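Call for participants: The Two-Minute Diary

Tell us how you look after your teeth on ordinary days

Urkance Center for Everyday Health, Zodusthorpe

Applications close 2021-08-23

We're looking for people who brush their teeth. If that sounds like a low bar, good, because we want as many different kinds of people as we can get: people who floss every night, people who floss the week before a checkup, people who work nights and can't say whether they brush in the morning or the evening, people with braces, bridges, partial dentures, or a wisdom tooth they've been ignoring.

The Two-Minute Diary is a five-week study of what happens at the bathroom sink (or the kitchen sink, or the car, or the break room at work). Most of what is asked about home dental care gets asked in a dentist's chair, where a lot of us round up. We'd love to hear about it from your own bathroom, in your own words, on the good days and on the days when you fell asleep on the couch with your shoes on.

Back in June we ran a trial version with people who work in our own building, and they sent us 3,241 entries. We had expected one-line answers. What we got was wonderful – notes about toddlers who will only brush if someone else brushes first, a long running argument between two housemates about rinsing, and a whole set of entries on what to do when the toothpaste is packed in the wrong suitcase. That trial convinced us to open the study up to the rest of the town.

What we want to learn

Our main interest is in how habits fit around the rest of a day. What comes before brushing? What gets skipped when you're tired? Does it help to keep things next to the sink, or do you do better with something in a desk drawer? When a habit slips for a few days, how does it come back, if it does?

We're also curious about where people picked up their routines. Some of us brush the way a parent taught us and have never thought about it again. Others changed everything after one bad filling. If you grew up somewhere with different customs around tooth care, we'd be especially happy to have you, and you can write in whatever language you like best. We'll arrange the translation.

The study doesn't test any product and we aren't going to give you a new routine to follow. Please keep doing what you normally do.

Who can take part

You can apply if you:

are 18 or older
live or work in Zodusthorpe, or close enough to come in for one visit
have at least some of your own teeth, or wear a denture or plate that you clean at home
can spare a few minutes a day for the diary

You don't need a dentist, dental insurance, or a perfect record. You don't need a smartphone either. We have a paper diary with nice thick pages and plenty of room to write.

We can't take people who work in a dental office at the moment, or who are partway through a course of treatment that changes their daily cleaning, such as the first weeks after an implant. If you aren't sure whether that covers you, write to us and ask. We say yes a lot more often than people expect.

More than one person from the same household is fine, and we'd really like a few full households. Each adult applies separately and keeps a separate diary. Please don't read each other's until the end!

What you'll be asked to do

First visit. You come to the Olaniyan Building for a chat and a short form. Allow an hour, though it's often quicker. We'll show you how the diary works and you can try an entry while you're there. Nobody will look in your mouth.

The diary. Each day for five weeks you make a short entry, on paper or in Prarotora, our diary app. An entry can be a sentence. It can also be a page, a sketch, or a voice note if you'd prefer to talk. There's a simple row of boxes for what you used that day (brush, string floss, picks, small brushes, mouthwash, something else, nothing) and then an open space for anything you want to say. Days marked "nothing" are every bit as useful to us as the others, so please send them in.

The shelf note. Once during the study, at a time you choose, you write us a list of everything you own for cleaning your teeth and where each thing lives. Include what you never use. The trial group enjoyed this one the most, and several of them threw out a very old tube of something afterward.

The closing interview. By phone, by video, or in person. We'll go back over a few of your entries together and ask what was going on that week. You can skip any question.

If you miss some days, carry on from where you are. There's no need to fill in the gaps from memory, and you won't be dropped from the study for it.

Payment and costs

You'll receive $50 when you finish the closing interview. If you stop early, we pay for the weeks you completed. Bus fare or parking for the first visit is paid back on the day, so bring your ticket. Child care can be arranged if you let us know when you apply.

Your privacy

Diaries are stored under a code, and the list that matches codes to names is kept separately and destroyed once the interviews have been written up. We may quote from entries in talks and articles, with names and places changed. You can ask us to leave out any entry, for any reason, up to the point where the report goes to print. We don't share anything with dentists, employers, or insurance companies.

You can keep your paper diary if you want it. We'll scan the pages and mail it back to you.

A word about floss and picks

This came up so often in the trial that it gets its own section. Plenty of people told us they didn't "really" floss, and then described using a pick every day after lunch. That counts! So does a pick used once because of popcorn. We'd like to know which kind of thing you reach for, where you keep it, and if you ever carry some around with you. Some people stay loyal to string, some keep a tub of picks within reach, and some own both and use neither. Write it down the way it happens.

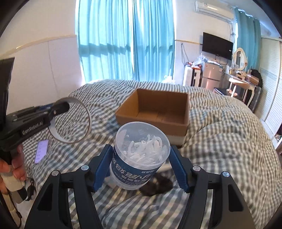 How to apply

Send a short message to Nest Trevor, who looks after sign-ups, through the contact page on the Urkance website, or leave a card in the box at the front desk of the Olaniyan Building. Tell us:

your name and the best way to reach you
whether you'd like the paper diary or Prarotora
a few lines about your usual routine, as messy as it is
anything that would make the visit easier for you, such as step-free access, large print, or an interpreter

Please don't polish the lines about your routine. We use them to put together a good mix of people, and "brush in the shower, forget the rest" is a perfectly good answer.

We'll reply to everyone. If we have more applications than places, we'll choose so that we hear from a range of ages, jobs, and household types, and we'll keep a waiting list for people who'd like to join later.

Questions people have asked

Will you tell me if I'm doing it wrong?
No. We're researchers and we don't give dental advice. If something hurts or worries you, please see a dentist, and if you don't have one we can give you a list of local clinics, including ones with reduced fees.

I'm going away for part of the study. Can I still join?
Yes, please do. Routines away from home are something we'd like to hear much more about. The paper diary fits in a coat pocket and Prarotora works without a signal – it sends your entries once you're back online.

My routine is very dull. Is that a problem?
Not for us! The dull ones fill in more of the picture than you'd think.

Can my teenager take part?
Not in this round. You're welcome to write about brushing battles at home in your own diary, as long as you leave out names.

Will I see the results?
Everyone who takes part gets a plain-language summary by mail or email, and an invitation to an evening at the Olaniyan Building where Ekene Bashir, who leads the study, will talk through what we found and take questions. There will be cake, and probably a few spare toothbrushes by the door.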